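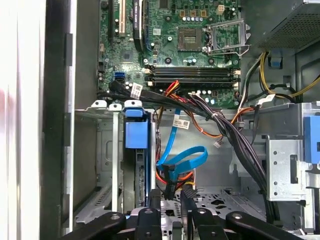 Kiiskinen, guide writer and resident tinkerer at Clitent

Part 3: Putting the processor in

Okay, this is the step everyone emails me about! Take your time with it. The Praltach board kit uses a socket with tiny gold contacts, and they bend if you so much as look at them wrong (I've wrecked one myself, on a November night when I should have been in bed).

1. Unplug the power cord and touch bare metal on the case.

2. Push the lever down, slide it out from under its hook, and swing it up. The load plate comes up too, so let it rest open.

3. Hold the processor by its edges and find the little triangle in one corner. Match it to the mark on the socket.

4. Lower it straight down and let go. No pushing, no wiggling!

5. Close the plate, then bring the lever down and hook it. It takes more force than you'd like, and you may hear a creak. Mine always creaks.

CAUTION: Never touch the contacts, and don't blow on them either. Dust in there? Stop and write to us before you go on.

Note: Leave the memory out for now, we get to that in Part 5. If you bought the Ustham cooler, keep the plastic film on its base until you're ready to mount it (I still forget to peel mine half the time). The spare screws are in the bag marked 368, and you'll want them for the next part.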